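Walk-Through Checklist for a Campus Rally or March, With Comments
Fluvley College Student Assembly Handbook, September revision
Comments by Hanneke Stevens, lead marshal

Go down the list in order, with a pen, on the ground where people will be standing. Mark each item OK, FIX or N/A. I've added my comments under the items because last year's checklist was all boxes and new marshals kept asking me what the boxes meant. I love this job and I want you to love it too, so read the comments at least once before you start!

PART 1: THE ROUTE

1.1 Whole route walked by two marshals, start to finish.
Comment: Walk it in the direction the march will go. Then walk it back. I found the low chain by Kaufmann Hall only on the way back, and it would have caught somebody right at the shin. The chain now comes down for events if you ask Grounds the day before.

1.2 Narrowest point measured and written down.
Comment: On our usual route it's the gap beside the bike racks, 12 feet across. That's fine for a moving line but tight if people stop to listen to something, so please don't put a speaker there. Put a marshal there instead, preferably one who is good at cheerfully saying "keep it rolling, folks."

1.3 Curbs, grates, loose bricks and wet leaves checked.
Comment: Loose bricks go on the FIX list even if they only wobble a little. Marchers look up and around, and they carry things. A two-person banner hides the ground from both of the people holding it.

1.4 Step-free route confirmed for the full distance.
Comment: This has to be the same march, with the same people, chanting the same chants. If the main route has steps, move the main route. We did that last spring and the new way past the library is better anyway - more shade, and a lot more students leaning out of windows to cheer.

1.5 Street crossings listed, with a marshal named for each.
Comment: Write a name, not "TBD." Campus Safety will hold traffic at Clolberg Avenue if the permit says so. Check that it says so.

PART 2: THE GATHERING SPOT

2.1 Expected crowd written on the permit matches the space.
Comment: The lower lawn is approved for 200. If your sign-ups are creeping past that, call the events office and ask for the upper lawn too. They have said yes every time I've asked, and they were nice about it.

2.2 Two clear ways out, open and unlocked.
Comment: Open the gates yourself and push them all the way back. The east gate swings shut by itself, so bring a wedge.

2.3 Fire lane kept empty.
Comment: This includes the sign-in table, the snack table and the drummer. Especially the drummer, who always seems to like the fire lane. We have wonderful drummers and they deserve a good spot, so pick one ahead of time and show them.
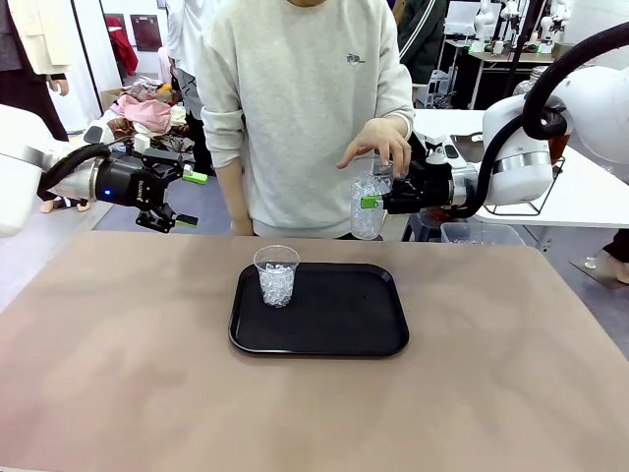
2.4 Platform or steps for speakers checked for wobble.
Comment: Stand on it, shift your weight, and jump a little. If you rent the Isteren folding stage, check that all the leg pins are pushed in, then have a second person check them too. Tape the front edge with something bright. Speakers get caught up in what they're saying and step forward, and I would much rather they had a bright line to glance at.

2.5 Cables taped flat or routed overhead.
Comment: Gaffer tape, please. Duct tape leaves goo on the stone and we get a cleaning bill. If rain is in the forecast, power connections go up off the ground and under cover, or you switch to the battery speaker, which is louder than it looks.

PART 3: SIGNS, BANNERS AND BIG PROPS

3.1 Sign handles checked for splinters, staples and sharp ends.
Comment: Cardboard tubes are great. They're light, they're cheap, and if one bonks somebody on the head everyone laughs.

3.2 Large props weighed and carriers lined up.
Comment: Big things make a point like nothing else, and I'm all for them. But do the math. Our painted door weighed 113 pounds with its frame, and four people carried it beautifully for one block and miserably for the next. Six carriers, with six more walking alongside to trade in, got it all the way to the president's office. Practice lifting and setting down, and agree on who calls it.

3.3 Wind plan for banners.
Comment: If gusts go over 20 miles an hour, roll up anything wider than your arms can reach. Cut wind flaps if you like, though I've never been sure they do much.

PART 4: PEOPLE

4.1 Marshals briefed and wearing vests.
Comment: Do the briefing standing up, and keep it short. Everyone should leave knowing their spot, the radio channel and who to call. Practice one radio call each. It feels silly for a minute and then it's kind of fun.

4.2 First aid kit and water at both ends of the march.
Comment: Open the kit and look inside. Ours once held a single bandage and an old parking pass.

4.3 Quiet space and support person confirmed.
Comment: Some of our rallies are about very hard subjects, and people may hear things that hit close to home. Book a room nearby, put a counselor or trained peer in it, and have the emcee say where it is at the start and again halfway through. Keep cameras out of that room, including ours.

4.4 Plan for counter-protesters agreed with Campus Safety.
Comment: They get to be there too. Leave space between the two groups, put your calmest marshals along it, and don't argue on your own while wearing the vest.

PART 5: AFTERWARD

5.1 Route swept, tape pulled up, gates closed.
5.2 Vests and radios counted back in.
5.3 Any injury or near miss written up the same evening.
Comment on 5.3: Near misses count! Two lines is plenty. The chain at Kaufmann Hall started out as a near miss on somebody's sheet.

Signed sheets go in the blue binder at the Assembly desk. Open FIX items get copied to the events office by 9 a.m. on the day of the march.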